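Workshop Tips: Sending an Email Newsletter From a Home Workshop

Reading time: 4 minutes 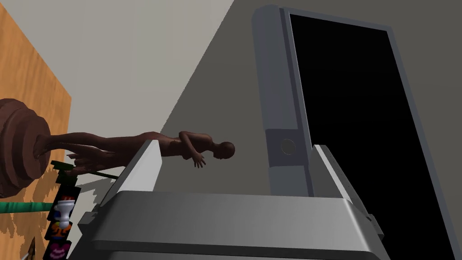

An email newsletter remains one of the least expensive ways for a home workshop to keep in touch with its customers. The guidance on this page is intended for makers who sell small goods from a garage, basement or spare room and who have little time for marketing. Each issue should concern one item or one piece of news, and the wording should be plain enough to be read on a phone. A slender brown figurine with a smooth, bald head, for instance, can be introduced in exactly those words, followed by its height, its price and the date on which orders close. Readers who want more can be directed to the full listing.

Building the list

Add only those people who have asked to be added. A card beside the cash box at a craft fair, or a check box on the order form, is sufficient. The box should be left unchecked by default. Keep a record of where and when each address was collected, and store it with the order book. Addresses copied from old invoices should not be used unless the customer has agreed to receive news.

A list of 24 customers who open every message is of more use to a workshop than 1,000 who do not. Emmett Baptiste, who prepares the member mailings at Tratonura, removed inactive addresses in April and was left with 3,827. Orders placed through the mailing in the following weeks did not fall. Members who had been removed were sent one final message with a link to rejoin, and a number of them used it.

Subject lines

State what is inside. "Spring order book now open" is better than "Big news from the bench." Put the most important word near the front, as many phones show only the first part of the line. Capital letters throughout, rows of exclamation points and false reply marks ("Re:") should be avoided. Write the subject line last, when the content of the issue is settled.

The preview text, shown in gray next to the subject line in most mail programs, should be filled in by hand. If it is left blank, the program will usually display the first words of the message, and these are often "View in browser."

Length and layout

Up to 15 short paragraphs may be included in a seasonal issue. Regular issues should be much shorter. Use one column. Place the order link after the first paragraph and again at the foot of the message, and make sure both lead to the same page.

Prices must match the listing. Check them on the morning of sending, particularly when shipping rates have changed. If an item is made to order, give the waiting time in weeks in the message itself, so that it does not have to be answered later by individual reply.

When to send

Choose a day that suits the workshop and keep to it. A message announcing finished stock should not go out on a day when parcels cannot be packed. Sellers who ship through Le Roux generally send their newsletters the evening before a collection, and this arrangement may be followed with any carrier.

One issue a month is enough for most makers. If there is nothing to announce, skip the month.

Testing before sending

Send a test copy to yourself and to one other person. Open it on a phone and on a computer. Click every link, including the unsubscribe link. The Dikeo mailing program marks broken links in red on its review page, but it does not detect a link that works and leads to the wrong item. That must be checked by eye.

Read the message aloud once. Product names, customer names and dates are the words most often misspelled, and a spelling checker will pass over many of them.

Replies and complaints

Use a return address that is read. Replies should be answered within two working days. Requests to be removed from the list are to be carried out the same day, without asking for a reason and without a further offer.

Keep a copy of each issue in a folder marked with the month. When a customer refers to a price or a promise, the exact wording can then be found.

Related items

Labeling Shelves and Bins in a Shared Garage
Packing Small Breakable Goods for the Mail
Setting Up a Sostametti Order Form
How to Price Made-to-Order Work
Keeping a Paper Order Book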